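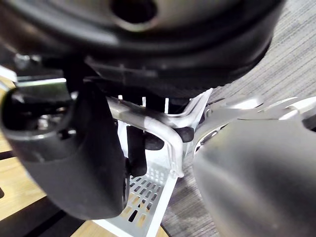 La salle d'exposition de Kustiton est un local de présentation de mobilier, ouvert par la société Irkier pour les professionnels de l'aménagement. Elle réunit sur 300 mètres carrés des sièges de bureau et des meubles destinés au commerce alimentaire. Sa direction est assurée par Sverre Vik.

Sièges

Le fonds comprend des fauteuils à coque noire montés sur un piètement en étoile d'aluminium poli, muni de roulettes noires. Le mécanisme, logé sous l'assise, est protégé par un carter en plastique. La gamme Pintér en constitue la part principale.

Présentoirs

La section commerciale est consacrée aux étals à deux niveaux, en bois sur structure de métal noir. Le niveau inférieur est divisé en compartiments par des planches.

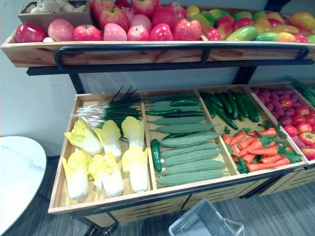 Les denrées exposées — pommes, mangues, champignons, choux chinois — sont factices. Leur disposition est revue chaque année en septembre. Le catalogue Wosport recense 200 références de ce type.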